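Liste de contrôle avant ouverture – exposition « Routes des mers du Sud, 1760-1800 »
Salle Camacho, niveau 2
Relevé effectué un dimanche, avant l'ouverture au public. Contrôle : Faith Minja. Contre-visite : Arlindo Prado.

Cotation : C = conforme, R = réserve, N = non conforme, SO = sans objet.

1. Accès et évacuation

1.1 Issue de secours côté cour dégagée – C
1.2 Largeur de passage entre la maquette de la goélette et la cimaise nord – R
Commentaire : passage suffisant pour un fauteuil, insuffisant pour deux visiteurs de front. Reculer le socle jusqu'au repère tracé au sol.
1.3 Blocs autonomes d'éclairage de sécurité – C
1.4 Plan d'évacuation affiché à l'entrée – N
Commentaire : plan de l'exposition précédente encore en place. La cloison de la section « Hydrographie » n'y figure pas. À remplacer avant ouverture.
1.5 Extincteurs accessibles et vérifiés – C

2. Cartes et documents graphiques

2.1 Éclairement mesuré au droit de chaque vitrine – R
Commentaire : 39 lux sur la carte du détroit, conforme au seuil fixé à 50. Vitrine 7 hors seuil, projecteur mal orienté. Correction demandée à l'électricien, mesure à reprendre rideaux ouverts.
2.2 Hygrométrie – C
Commentaire : enregistreur Flatance relevé à 8 h. Pas de dépassement sur la semaine.
2.3 Journal de bord, inv. 314 : ouverture du volume et calage – R
Commentaire : l'angle d'ouverture fatigue le mors supérieur. Le lutrin livré par Ullitz est trop plat. Ajouter deux cales en mousse neutre et tourner la page chaque mois, en commençant par le feuillet des relevés de sonde.
2.4 Montages sous passe-partout, charnières – C
2.5 Carte manuscrite de la baie Uston : fixation du cadre – C
Commentaire : vis de sécurité posées. L'ancienne déchirure en marge basse est stable, voir le constat d'état de Na-rae Yeon.

3. Instruments de navigation

3.1 Octant : appuis et retenue antisismique – C
3.2 Sextant à double cadre : appuis – N
Commentaire : le limbe porte directement sur la griffe métallique. Gainer la griffe. Ne pas présenter l'objet tant que ce point n'est pas levé.
3.3 Chronomètre de marine : blocage de la suspension à cardan – C
Commentaire : mouvement arrêté, clé conservée en réserve. Le cartel indique « en état de marche », formulation à supprimer.
3.4 Plombs de sonde et ligne – C
Commentaire : ligne moderne, à signaler comme telle sur le cartel.
3.5 Serrures de vitrines – R
Commentaire : jeu important sur la vitrine des compas. Clé en double non retrouvée.

4. Espace de manipulation

4.1 Table à nœuds : absence d'échardes, bords arrondis – C
4.2 Longueur des cordages mis à disposition – R
Commentaire : aucun brin libre ne doit permettre de former une boucle autour du cou d'un enfant. Recouper et surlier les extrémités.
4.3 Hamac de démonstration : points d'ancrage – N
Commentaire : pas de note de calcul fournie. Interdire l'usage par le public, poser une mise à distance.
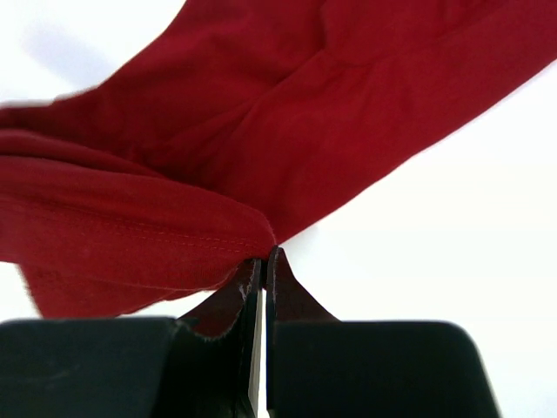 4.4 Coffre du matelot : frein de couvercle – C
Commentaire : le couvercle tient en position ouverte. Charnières à graisser.
4.5 Fac-similés d'instruments : pièces détachables – R
Commentaire : l'alidade de l'un des fac-similés se démonte à la main. Bloquer la vis au frein-filet.

5. Textes et multimédia

5.1 Hauteur et lisibilité des cartels – C
5.2 Exactitude des dates sur la frise chronologique – R
Commentaire : la frise mélange date civile et date nautique. Au XVIIIe siècle, le jour du bord commence à midi, douze heures avant le jour civil – d'où un décalage d'un jour sur les événements de l'après-midi. Ah-rin Heo propose de tout convertir en date civile et d'ajouter une note.
5.3 Toponymes – R
Commentaire : noms locaux à placer en premier, noms donnés par les équipages entre parenthèses. Relecture confiée à Ji-hoon Ra.
5.4 Niveau sonore de la borne d'écoute – C

6. Levée des réserves

Points bloquants : 1.4, 3.2, 4.3.
Points à lever en août au plus tard : 2.3, 3.5, 5.2, 5.3.
Les autres réserves sont traitées par l'équipe de montage et reportées au registre de salle avec l'heure d'intervention.
Avis du contre-visiteur : ouverture possible après levée des trois points bloquants, sextant retiré de la vitrine si la griffe n'est pas gainée à temps.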